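Millance Gelport Key Vault (desktop unit, second revision)

In stock. Ships from our Tambunan warehouse. Page updated 30th November.

Small network box that holds your private keys and does the signing for you. Keys get made inside, stay inside. Your build server asks for a signature, the Gelport checks who's asking, signs, sends it back. A copy of the server gets the thief nothing usable to sign with once you cut that client off.

Second revision has the new processor, a quieter power brick and the recessed reset. Old one is gone, please stop emailing for it. Same case, same price.

Code signing is what most people buy it for. Also internal certificate authorities, TLS keys for a front-end proxy, SSH host certs, package repositories. One shop runs it for firmware images only and leaves it powered down between releases. Works fine that way. Allow it a minute to come up and run its self test.

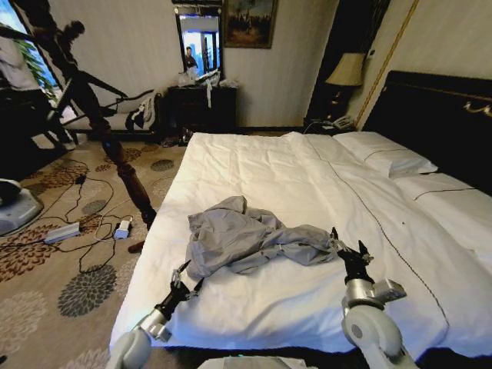 What it does

Key types: RSA 2048, 3072 and 4096, ECDSA P-256 and P-384, Ed25519. No P-521 yet. It's on the list, no date.

Key slots: 900. A slot holds one private key plus its label, its policy and the public half. Symmetric keys take a slot too.

Speed: 1,090 P-256 signatures a second over one connection, measured on our bench with batching on. RSA 4096 is far slower, nearly 60 a second. If you sign a lot with big RSA keys talk to us before ordering, you may want two units.

Clients: up to 50 enrolled at once. Each one has its own certificate and its own rules. Revoking one takes effect on the next request, no restart.

Interface: PKCS#11 library for Linux, Windows and macOS. Plain HTTPS interface too if you'd rather not link anything. Both go over mutual TLS, there is no unencrypted mode and no setting to turn one on.

Logging: every request, allowed or refused, goes to a hash-chained log on the unit. Forward it by syslog if you want a second copy. You do want a second copy.

Tamper handling: opening the case wipes the master key, power or no power. This includes opening it to have a look. We get that call a lot.

Shared processor stuff

Gets asked every week so here goes. The signing core is on its own chip. It doesn't run the web interface, doesn't run the network stack, doesn't run anything you upload. Caches are not shared between the two chips. The private key operations are written to take the same time whatever the key bits are, and we test that on every firmware build with the timing harness, results are in the release notes.

Does that make it immune to everything? No. Someone with the box on a bench, a good probe and plenty of days is a different problem. Put it in a locked rack or a locked room. Tamper switch helps, a lock helps more.

Management with Umura

Umura is the admin console. Comes with the unit, no yearly fee, runs on your own machine. Enroll clients, set policies, read the log, push firmware, take backups.

Policies are per key. You can say which client may use it, for which algorithm, during which hours, how many times an hour, and whether a second person has to approve. Approvals come up in Umura and expire after a time you pick. Default is ten minutes which some people find short. Change it under Policy, then Timeouts.

Umura 4 is required for the second revision. Umura 3 will connect and show you the status page but then refuses to enroll anything, with a fairly useless error message. Fixed in the next one.

Backups

Backups are encrypted to a set of smart cards. You choose how many cards there are and how many are needed to restore. Five and three is what the wizard suggests. Five cards in the box, more sold separately.

Do a test restore. Really. You need a second unit or the loaner, and the loaner is free for two weeks if you pay the return shipping. Ask for it when you order, there is usually a line in September when everybodys audits come round.

Lose too many cards and the backup is gone. We can't get it back, there is no master card here, don't ask us to "check". 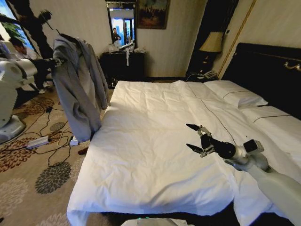

Customer comments

A buyer writes that setup went quicker than the manual made it sound, but moving existing keys over was the slow part: the old keys sat in files on a build server, so importing them would have carried the old risk along, and in the end every key was regenerated and the certificates reissued. Took the better part of a week, most of it waiting on other teams. The same buyer would like the log export to do JSON as well as the current format.

Our answer: yes to regenerating, that's what we tell everyone. Import is there for keys you truly cannot replace, and an imported key is marked as imported forever in the log. JSON export is in testing.

What's in the box

Gelport unit
Power brick with US cord
Network cable, short
Five smart cards, blank
USB card reader
Rack ears and screws
Printed quick start (the full manual is a download)
Tamper seals, sheet of ten, with serial numbers

Check the seal numbers against the email we send you seperately. If they don't match, don't plug it in, call.

Before you order

Two network ports, one for clients and one for admin. They can't be bridged. If your admin network and client network are the same thing, it will work but Umura will nag you about it.

No Wi-Fi. No Bluetooth.

No cloud account needed. Unit never calls home. That also means it won't tell you about new firmware, so get on the mailing list. Firmware is signed and downgrades are blocked. If you need to stay on an older build for certification reasons, say so when ordering and we'll ship it with that one installed.

Virtual machines as clients are OK. Enroll each one by itself, please don't bake a client certificate into a template and clone it. Every clone then looks like the same client in the log and revoking one kills all of them.

Clustering: two units can mirror each other, active and standby. Both have to be on the same firmware. Failover is a few seconds and the PKCS#11 library retries on its own. HTTPS clients need to do their own retry.

Returns and warranty

Three years on the hardware. Return unopened units within 30 days for a full refund. Opened units, we take them back less a restocking charge, and only after you have run the wipe from the Umura menu. Send the wipe receipt along in the box.

Units with a tripped tamper switch can be re-keyed at Tambunan for a flat fee. Keys are not recovered, the unit comes back blank.

Quantity pricing on request. Lead time for mirrored pairs is a bit longer than for singles, we burn them in together.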